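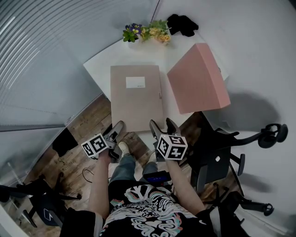 Koppel Replay 3
Trajectory cleanup for hand-held gripper recordings

Sold by Heritz. Notes by Laine Sepp, who tests what we list.

Koppel Replay reads marker poses from hand-held gripper sessions and turns them into arm trajectories. The maker calls this "one-click." Our trial took four clicks and a config file, and the config file took most of the afternoon.

What it does well: it flags every stretch where a marker cube drops out of view, and it won't quietly fill the gap unless you tell it to. Left and right grippers stay separate all the way through export. I wish more tools did that.

What I'd question: the "automatic quality score." We ran 100 recordings and 3 that scored above 60 still sent the planner into a joint limit. Aigars Hunt at Milance saw the same thing. Treat the score as a sorting aid and check the path yourself.

The planner preview assumes a flat table and knows nothing about other objects unless you add them by hand.

License: one seat, $578, updates until next April
Runs on: Linux only
Input: video plus marker calibration file
Export: joint or tool-frame trajectories
Not included: grippers, marker cubes, arm drivers

A trial copy is available on request. Try it on your worst recordings first.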